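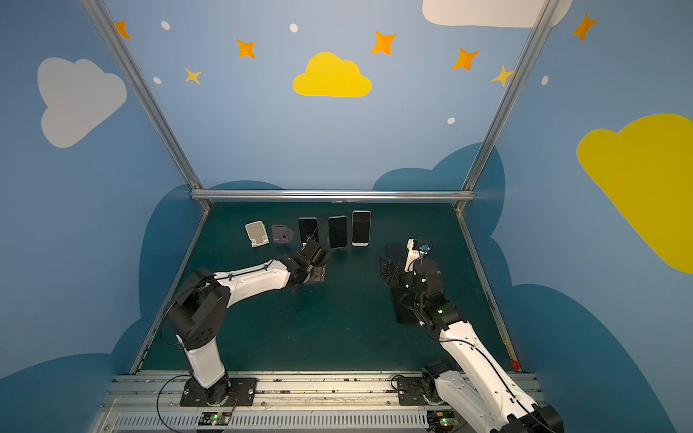 Working Rules for the Two-Arm Cells: Frequently Asked Questions

Who do these rules apply to?
Anyone who runs, resets or repairs a two-arm tabletop cell at Hostetside. Visitors from Besard follow them too. Solomiia Zakharchenko keeps the current copy.

Can I reach in while the arms are holding still?
No. An arm that isn't moving may still be under power. Pause the program, press the stop, and wait for the status line to read "disabled" before your hand goes past the front rail.

How should phones and stands be set out?
Side by side toward the back of the table, with enough room between them for an open gripper. Each phone should sit fully on the front lips of its stand. Check this from the side as well as from the front — a phone that leans on its neighbor will often stay up until something touches it.
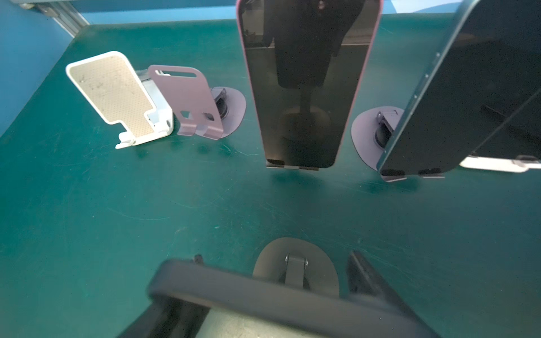

If a phone slips off its lips twice in one session, change the stand and write it in the log. Don't add tape or putty to a stand. It changes the grip and makes the session hard to compare with others.

Do scratches on the tabletop matter?
Light ones don't. Report any mark deep enough to catch a fingernail.

What about cables?
Cables on the arms stay strapped to the links. Look over the straps every 260 cycles and replace the full set at 2,000, even if they look fine.

Who can change the speed limit?
Only Ridwan Chin or Yevhen Levchenko. The limit for shared work is 253 millimeters per second at the gripper. Send a request with the task name and the reason, and expect an answer the next working day.

What do I do after a collision?
Press the stop and leave everything where it is. Fill out form 533 before you reset, including for a light touch with no damage.

Last updated February 13, 2021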